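Arm stops with a torque fault when picking near the wall of the bin

Posted in Robot Cells and Grippers – April 2026

hustgate_bench

We have a KUKA arm set up over an open-topped bin for mixed picking. The cell control software is Wister, in-house. It ran without trouble until February, when we changed the bin and added a second air line to the gripper.

Since then the arm stops partway through a pick with an external torque fault on one of the wrist axes. It happens on 3 picks out of every 70. The gripper is open when it stops, and as far as I can tell nothing has been touched yet. If I clear the fault and jog up, it carries on as normal.

What I have tried so far: I reloaded the tool data, swapped the gripper cable, and dropped the approach speed to 30 percent. The slower speed made no difference to how often it stops, only to how hard.

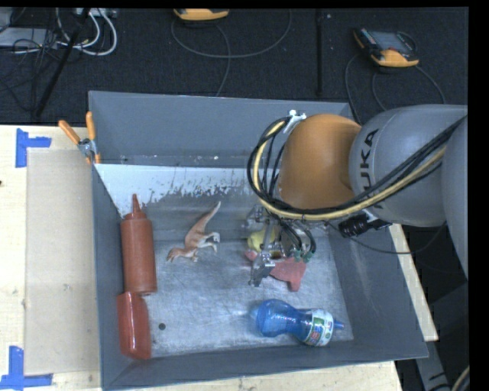
The objects are all light. Toys, a squeeze bottle, a plastic bottle, that sort of thing. None of them should be enough to trip a limit, and the fault has come up with nothing in the fingers at all.

I don't want to raise the torque limit until I know what is setting it off. Has anyone seen this?

cellnotes

Look at your hoses before you look at anything else. I had the same stop on a smaller arm and lost most of a month to it.

When you add a line to a bundle it gets stiffer. If it is tied down close to the wrist, there may not be enough slack left for the last part of the rotation. The bundle pulls on the joint, the controller sees a load it can't explain, and it stops. It won't happen on every pick, only on the ones where the wrist turns far enough.

To check it, write down the wrist angles each time it faults. Ours were all within 13 degrees of each other, which settled it. Then take the bin away, put the arm in manual at reduced speed, and turn the wrist to that angle with the pendant while you watch the loop from outside the fence. If it goes tight, move the tie point back along the arm and leave a bigger loop. Don't make the loop so big that it hangs lower than the gripper – you will catch it on the rim and have a different fault.

Leave the torque limit alone, you are right about that.

ditel_user

could be payload. check the mass is in kg

palletguy

Payload is worth checking, but a wrong mass would normally show up in more places than next to the wall. I agree with the hose answer.

One more thing to rule out is the bin position. You said you changed the bin. If the new one has sloping walls and your collision model still has straight ones, the planner can think there is room low down where there isn't any. A finger touches the wall for an instant and you get the same fault. We had this with an Alarcón bin. Look for fresh scratches on the inside at finger height, and clamp the bin so it can't creep between runs. Then measure it again at the floor as well as at the rim and put both into the model.

hustgate_bench

Logged the angles. They are all bunched at one end of the wrist travel, so it looks like the hoses. I moved the tie back and it has done 70 picks with no stop. I will leave it running before I mark this as solved. The bin model did have straight walls too, so I am fixing that as well.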